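Search products, manuals, spare parts

Flelton Hand-Guide Kit, with wrist camera

I've been selling the Flelton for three years and it's still the one I take home on weekends. The idea is dead simple. You hold the leader handle, the arm follows your hand, and everything you do gets saved as a demo you can train on later. No pendant, no typing in waypoints, no swearing at a joystick (well, a bit less swearing).

In the box you get the leader handle, the wrist camera, a two-finger gripper with black fingers, the clamp set and a cable that's longer than you think you need. You'll use all of it, trust me. Whole lot weighs 9 kilos and it's $1756 plus freight. If you've already got a Drotov arm the adaptor plate is extra, so email me first and I'll check which bolt pattern you have.

I do most of my own demos on dishes. Bowls are a lovely first job, and a dish rack with wavy wires makes you slow down and line things up properly, so your demos come out cleaner. Last July I did 81 runs of bowl-to-rack over a few evenings and my wrist was fine at the end of it, which I can't say for the old Goltbridge handle!

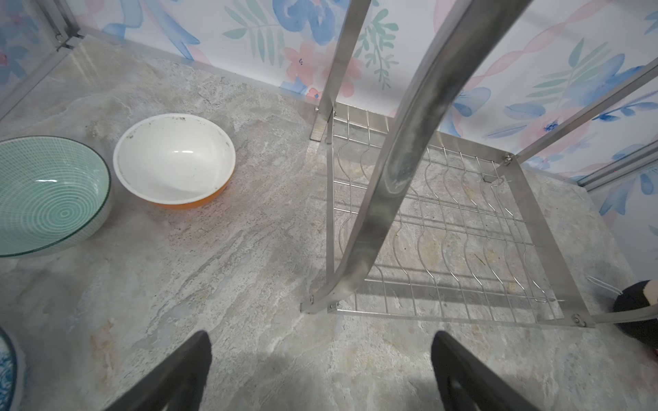

Loredana Benedetti wrote in to say she'd had better luck mixing her starting positions early on, even if the first batch looks messy, and that the trigger spring was too stiff for her out of the box. Fair call on the spring. There's a softer one in the spares bag now, and you swap it with the little hex key.

I'd add to her first point: vary your speed a touch as well, but don't stop dead halfway through a reach while you think. The arm learns the pause. If you muck up a run, tap the grey button twice and it's binned.

Remote control works too, over your own network, using the same handle. There's a small lag and you get used to it. I wouldn't start there though, do your first lot standing right beside the arm.

Colour choices for the handle are charcoal or green. Green's on back order.

Last updated: July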